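Steka Town Centre Speaker System

Outdoor background music for high streets, squares and market places

The Steka system is supplied to councils and trader groups that wish to play music in public streets while keeping sound levels within agreed limits. It was first installed in Ovthorpe in July and is now offered as a standard package.

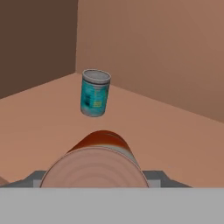

What is supplied

The standard package contains 20 weatherproof speakers, a control unit and 800 metres of cable. Brackets for lamp posts are included. Wall fixings are ordered separately.

Volume and hours

Each speaker can be set on its own, so that those near homes play more quietly – or are silent after a chosen time. Settings are protected by a passcode held by the council.

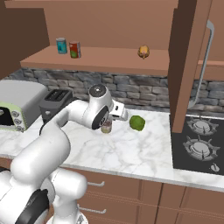

The control unit is housed in a lockable steel cabinet and should be mounted indoors, away from steam and grease. Where a café or shared kitchen is the only room on offer, it must not be fitted above a worktop of the kind shown, with a jar standing on the marble. A cupboard or back office is preferred.

Residents' concerns

Complaints about noise should be sent to the council in the first instance. Dariusz Głowacki, Installations Manager, will arrange a sound reading at the address on request.

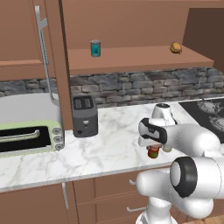
Jar held just above the worktop.

Ordering

Order code: 229
Delivery: 10 working days
Spare parts: Cao depot, Mivholm
Page last revised: 2022-04-28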